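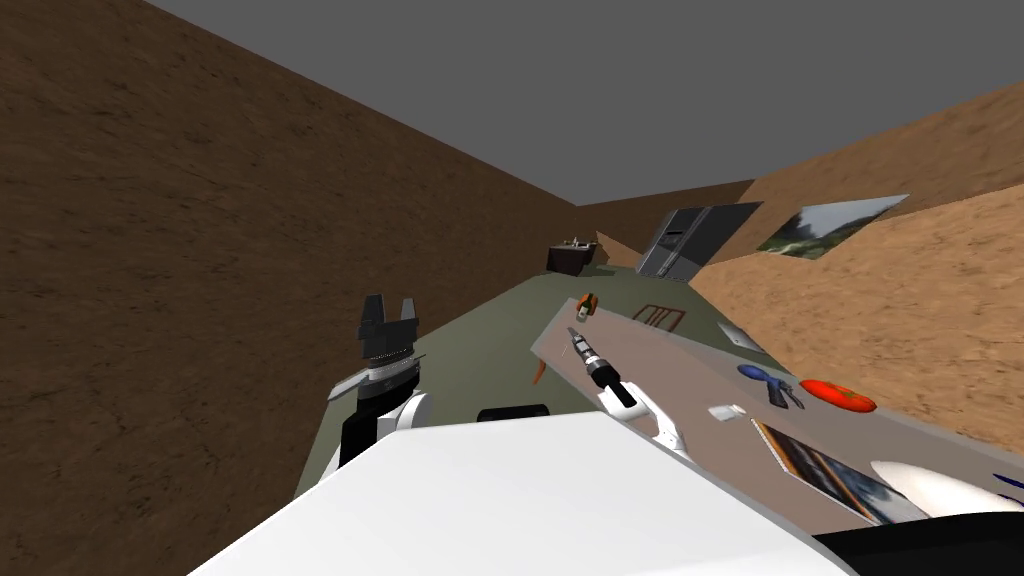 Unit 4: Why Kitchens Ended Up Where They Did

Notes for Household History, Brastham evening program. Instructor: Oana Marinescu. Read before class, or at least on the stairs.

For a long stretch of history the kitchen was simply wherever the fire was. People cooked, slept and argued in the same smoky room. Moving the fire to a wall and giving it a chimney let the rich put cooking out of sight, and they went at it with enthusiasm. In some great houses dinner crossed a courtyard and arrived cold – a sure sign of status.

Terms to know: hearth, scullery, larder, pantry. A scullery is for washing. A larder is for keeping things cool. A pantry began as the bread room and has been losing the fight against canned soup ever since.

Piped water and gas pulled the jobs back together. Once the sink and the stove were fixed in place, the cook did the moving. Reformers timed her steps and drew charts. Few of them offered to cook.

For June: sketch your own kitchen from memory, then check it. Write 600 words on one thing in it that is in the wrong place. "My roommate" was submitted last year and will not be accepted again.

Related handouts
Unit 3: Chimneys and Their Enemies
Unit 5: The Dining Room, Rarely Used
Reading list (20 titles)

Comments (2)
Grecu: Is the larder on the test?
Zosetti: My pantry is a shelf. Does that count?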